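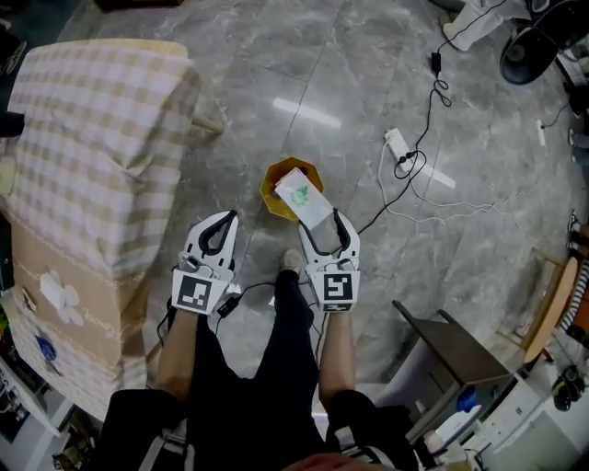
TRUKVILLE -- The Trukville Housing Services Office will open its spring Clear Floors program in April, offering residents of the Prika and Hikmont buildings practical help with tidying small rooms. The program is free of charge to all tenants and runs for 10 weeks.

Clear Floors was first offered last year in the Prika building, where 35 households completed the full series of visits. The office has now extended the program to Hikmont, bringing the number of eligible apartments to 392. Applications will be accepted at the front desk of either building beginning in February, and households that were placed on the waiting list last year will be contacted first.

The program is directed mainly at residents who live, sleep and work in a single room. In such rooms the floor is often the last free surface, and items that have no fixed place tend to collect there. Cards, drawings and other loose papers, phone and computer cables, shoes, and small toys were the items most often recorded during last year's visits. Residents also reported difficulty keeping open shelving in order once it had been filled with things belonging to several members of the family.

Each participating household will receive three visits of 30 minutes. At the first visit, a member of the housing staff and the resident will agree on one part of the room to be cleared, such as the floor beside the bed, a table or a single shelf unit. The work is carried out by the resident, with staff assisting on request. No item will be discarded or removed from the apartment without the resident's consent.

The second visit is given to storage. Households will be supplied with open containers for papers and small objects, together with plain labels and reusable cable ties. The containers have been provided by Rätsep, a household goods supplier based in Trukville, under an agreement that covers both buildings. They may be kept after the program ends. Residents who already own suitable boxes, bins or baskets are encouraged to use them and may ask for additional labels instead.

Particular attention will be paid this year to power strips and charging cables. The office asks that power strips remain where they can be seen and reached, and that they not be placed under rugs, bedding or long table covers. Cables that cross a walking path should be moved along the wall where the room allows it. Staff will check the position of power strips during the first visit and will report any damaged outlet to the maintenance desk on the resident's behalf.

Families with children will also receive guidance on children's artwork and picture cards. Last year many parents said they were unwilling to throw such papers away but had no room to display them. The program suggests a single container within the child's reach, into which cards and drawings can be dropped at the end of the day and sorted once a month. Children are welcome to take part in the visits -- several of last year's households assigned the sorting entirely to the youngest member of the family.

The third visit takes place four weeks after the second. Its purpose is to see which arrangements have remained in use and to change those that have not. Containers may be moved, exchanged for another size or returned. A short written summary will be left with the resident, and no copy will be placed in the tenancy file.

Participation has no bearing on rent, lease renewal or inspection schedules. The visits are separate from the annual apartment inspection, which will proceed as usual in both buildings.

Visits will be available on weekday mornings and, for the first time, in the early evening, with the last visit of the day beginning at 6:30 p.m. Residents who need an interpreter or who would like a relative to be present should say so on the application form. Those unable to come to the front desk may ask for a form to be delivered to their door.

Large items, including beds, tables and shelf units, are outside the scope of Clear Floors. Requests for the collection of unwanted furniture should be made through the maintenance desk in the Hikmont lobby, which is open from 8 a.m. to 4 p.m.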